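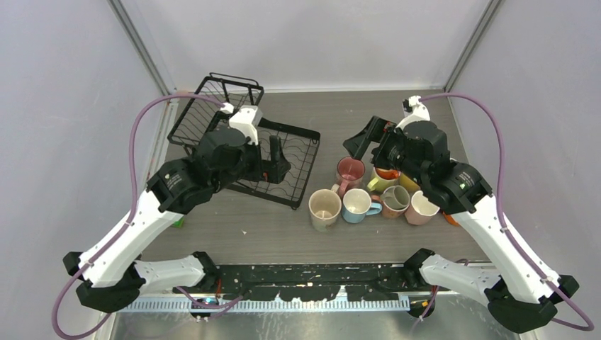 Sunee Limsakul reckons I was unfair last time, and that 50 demonstrations really can be enough if the policy has been pretrained on the right sort of thing. She left a long comment saying so under my April post, and she pointed me at the Kurkilden write-up, so I've now read it twice.

Blog > Robots > Mugs and racks

It's a decent paper. The claim is that a two-armed setup, trained first on 2,000 mixed episodes and then tuned on 50 of the actual job, loads mugs into a wire rack nearly as well as one tuned on 200. Fine. I'd like that to be true - collecting demonstrations is dull work and my wrists would thank them.

But look at how it was tested. Each version got 16 trials. With so few, two lucky grasps can close most of the gap they're so pleased about, and there isn't an error bar anywhere in the main table. The mugs in the test were also the mugs in the tuning data. Moved about a bit, yes, but the same mugs, so I don't see how the word "generalises" got into the title.

Then there's the rack. Mine is a black wire one and it doesn't sit flat, and the prongs are thin enough that being slightly off matters a lot. Kurkilden count a mug as loaded once the gripper lets go of it over the rack. The Druscombe people at least wait to see if it stays there. Put the two scoring rules side by side and I suspect half the improvement goes away, though I can't prove that from what's been published.

I'll run the 50 version on my own table with Druscombe's rule and post whatever comes out, including if Sunee is right. I've asked for the training settings too. No reply yet.

Filed under: Robot arms, Grumbling about papers

Contact | Back to top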